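Skerno Bench Arm Build Guide
Home Parts Build Wiring Calibration Downloads Forum
Search this guide Enter keyword Go

Section 6. Contact Setup for the Right-Reach Pose

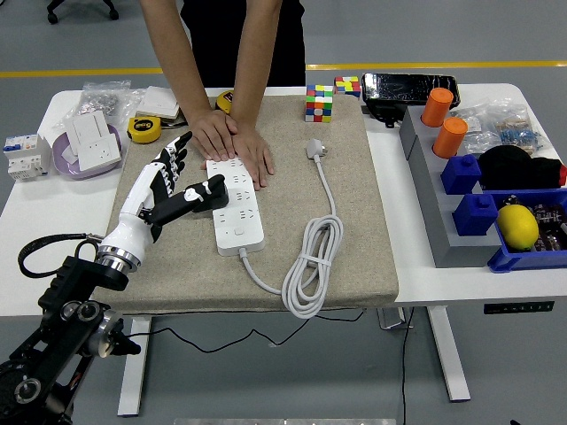
Fig. 6-1. Robotic hand at the power strip, thumb on the casing, operator's hands at the outlet end.

This section covers the first contact between the hand and a rigid object on the bench. Complete Section 5 (joint zeroing) before you begin. The procedure applies to the Peltley wrist ring with the Fetum hand. Builders using the older Pappas wrist should follow Appendix C for the offset values, then return to step 4.

6.1 Before you start

You need:
- A felt or other textured mat, flat on the desk
- One power strip, used here as a test object only
- A cord tie
- The controller, with profile 33 loaded

CAUTION: The test strip must stay unplugged for the whole procedure. Keep its plug on the mat where the operator can see it.

CAUTION: Keep the emergency stop within reach of a second person. The operator's hands are occupied from step 5 onward.

6.2 Placing the object

1. Lay the mat in the center of the desk and smooth out any folds. A raised edge will shift the contact point.
2. Place the strip lengthwise on the mat, with the cord end toward the arm base side of the desk.
3. Coil the spare cord, secure it with the tie, and set the coil to the right of the arm's path. Leave the plug to the right of the strip.
4. Check that the arm cable has a free loop at the upper section. It must not pull tight at full extension.

Note: Other bench items may stay on the desk if they are outside the swept area. Bags of small parts should be closed. The swept area is shown on the template sheet (Downloads, sheet 2).

6.3 First contact

5. Stand on the far side of the desk, facing the arm. Steady the strip at its far end with one hand and place the other flat on the mat. Keep fingers away from the thumb's line of travel.
6. Have the second person start the reach in slow mode. The hand should approach with the fingers curled and the thumb extended.
7. Stop the reach when the thumb touches the casing. Read the thumb encoder. The expected value is 2,039, and a difference of up to 43 counts in either direction is acceptable.
8. If the value is outside that range, back the arm off, repeat joint zeroing for the thumb only, and start again from step 6.
9. Save the pose. The controller stores it in the next free slot.

Note: A low reading with firm contact usually means the wrist ring is not fully seated. Loosen the clamp, rotate the ring until it clicks, and retighten.

CAUTION: Do not push the hand toward the object to force a reading. The finger joints can be back-driven – the thumb joint cannot, and its gear will strip.

6.4 Repeat test

10. Run the saved pose five times in slow mode, then five times at normal speed. Keep both hands clear of the mat at normal speed.
11. If the strip moves between runs, replace the mat. Do not tape the strip down.

Error 229 during the repeat test indicates a loose wrist connector. Power off the arm before reseating it, then reload the profile. Saved poses are kept.

Continue to Section 7, Grip Force.

This site uses cookies to remember your settings. Accept Decline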